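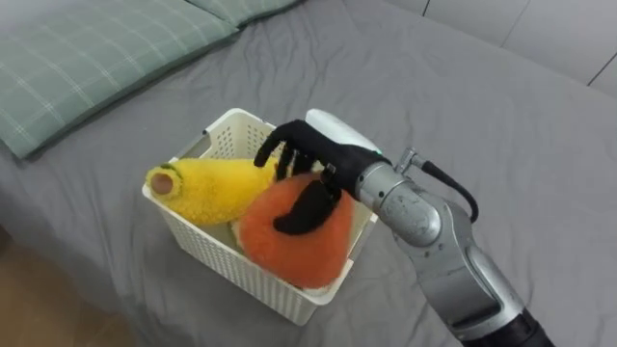
Songül Tatlı wrote in to say that a toy basket belongs on the floor, that a bed is for sleeping in, and that she'd raised children on this principle without a single cushion going astray. I have thought about this for several weeks and I still tidy on the bed. It's the right height, and my knees have views of their own.

So, welcome to the soft things gallery, winter edition, put up 22 Dec 2021 before the visitors arrive and undo the lot.

The basket
White plastic, little rectangular holes all over, handles cut into the sides. It has outlived two wicker ones that were much better looking and shed bits into everything. You can rinse it in the bath. I can't say that of the wicker.

The yellow one
Long, shaggy, and officially a piece of produce. The family has never settled which. There's a pinkish-tan tip with a green band round it, and opinion at the last count favoured vegetable, although Nazmiye Güler holds out for a banana that has been through something. It's too long for the basket and always hangs over the rim. I've tried it the other way round. It hangs over that side instead.

The orange one
Round, plump, fluffy, with a paler edge. Known as the doughnut, used mainly as a pillow by people who have been told to use a pillow. It takes up half the basket on its own and goes in last, for all the good that does.

Something white
Under the doughnut. Every basket has a bottom layer and I don't propose to go into it.

The bed
Grey fitted sheet, creased. I did iron one once, in our first January at Grurkent, and it looked splendid for as long as it took to get it on the mattress. The elastic has a mind to let go at one corner, so I've learnt to put the basket down in the middle and work quickly.

The pillows
Green check, kept up at the head end, out of the way of the sorting. They came as a pair from Nolberg and were sold to us as sage. My husband calls them "the picnic". I still like them.

Where it all goes afterwards
Back on the shelf behind the door, basket and all, with the yellow one poking out at ear height for anybody coming in with the washing. Songül has offered me a proper lidded box that she isn't using. I've measured the yellow one, and the lid wouldn't shut.

Next page: the sock drawer, in 8 pictures.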